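Hand-held Gripper Maintenance Technician (full time, fixed term)
Veketti Household Handling Programme, Dromcombe
Reference: VK-13
Date of publication: 2022-07-29

Veketti invites applications for the post of Maintenance Technician at its Dromcombe workshop. The successful candidate will be responsible for the setting up, routine care and repair of the hand-held grippers used by our recording staff. The post reports to the Equipment Manager, Neville Treloar, and is offered until the end of March, with the possibility of renewal.

Background to the post

The programme records people handling cloth and other household articles in ordinary rooms. Recording staff carry the grippers by hand and work mainly with towels and clothing on beds. Thirteen grippers are in service at present. Each has two fingers driven through a linkage of bars and pins, with a camera fitted to the tool. Cloth work is hard on the linkage, as fibres collect at the pivots and a small amount of play in one pin is enough to put the fingers out of line with each other.

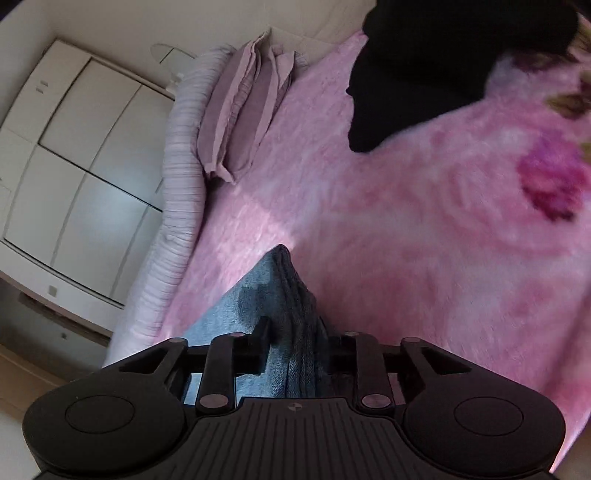

Grippers are returned to the workshop at the end of each recording period together with a fault sheet completed by the operator. The technician reads the sheet, inspects the tool and decides whether it may go out again, needs adjustment, or should be withdrawn. At present this work is shared between members of staff with other duties, and the present arrangement will cease when the post is filled.

Main duties

The technician will:

Strip, clean and reassemble each gripper after every 200 hours of use, removing lint from the pivots and from behind the linkage bars.

Check all pivot pins for wear and side play, and replace them in matched pairs where the limit given in the workshop manual is exceeded.

Set finger alignment and closing travel on the bench, and confirm the setting with the standard cloth test, in which a folded hand towel is pinched, raised and held.

Inspect the arms and struts for cracks, with particular attention to the corners of the triangular openings.

Clean the camera lens, check that its mounting is secure, and repeat the calibration whenever the camera has been removed.

Keep the service record of each tool up to date and bring repeated faults to the attention of the Equipment Manager.

Hold and order spare parts. Pins and finger blades are obtained from Bickerstaff under an existing agreement. The technician will be expected to check each delivery against the drawing before it is placed in stock.

Visit recording locations when a fault cannot be reproduced in the workshop. Such visits account for a modest part of the working week and take place in furnished rooms, where care must be taken with the belongings of others.
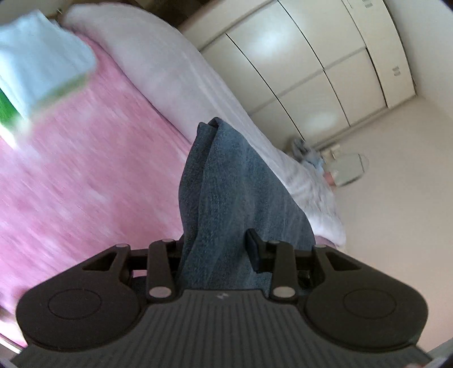 A full strip-down is required in any case after 2000 hours, when the linkage is measured throughout and worn parts are renewed. Three tools will reach this point in the first weeks of the appointment, and the technician will carry out the work with the Equipment Manager before taking it on alone.

Person specification

Essential: a recognised qualification in mechanical or electro-mechanical maintenance, or equivalent experience; practical skill with small mechanisms and hand tools; the ability to read engineering drawings; clear written English; patience in tracing faults that come and go.

Desirable: experience of camera calibration; experience of moulded or printed plastic parts; familiarity with Clovimier, the software in which our service records are kept. Training in Clovimier will be given where needed.

Conditions

The post is for 37 hours a week. The workshop is on the ground floor and has step-free access. Tools and protective clothing are supplied. Travel to recording locations is in working time and expenses are repaid. A full driving licence is useful but is not required. Salary will be set according to experience and the scale will be sent to applicants on request.

How to apply

Applicants should send a curriculum vitae and a covering letter of no more than two pages, quoting the reference above, to Neville Treloar at the Dromcombe workshop. The letter should describe one repair that the applicant has carried out on a small mechanism, including how the fault was found and how the repair was checked.

Shortlisted candidates will be invited to a half-day visit. This consists of an interview and a bench exercise in which a gripper with a known fault is to be examined, adjusted and signed off. Candidates who need particular arrangements for the visit are asked to mention this in their letter.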